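Sorting notes, April

Trekow is down to one shelf of unsorted small stuff. The rule is still 3 groups: keep, give, discard.

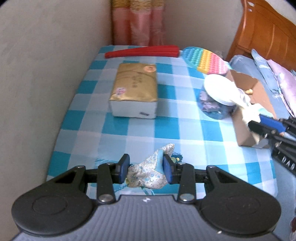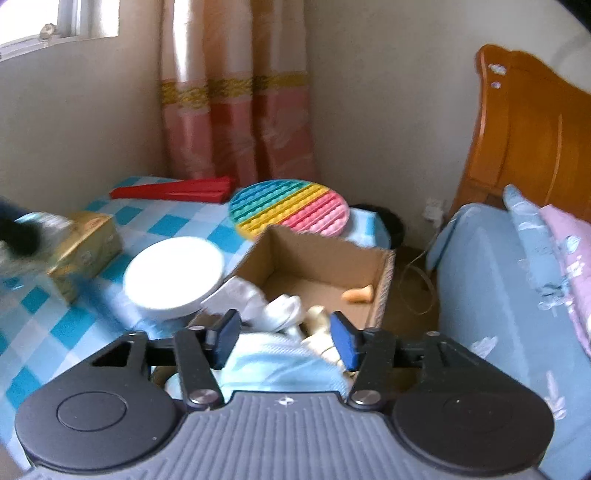

Fabric sachets have been the slow category. The Nakpan method says to store them flat with the cord wrapped, but a tassel keeps a crease for weeks. The one with light blue flowers and a blue tassel goes on a hook instead – same as the pair from Kemer. An open cardboard box takes the discards, tissue and face mask included, and gets emptied at 50 percent full. Jars with lids stay closed until the next pass.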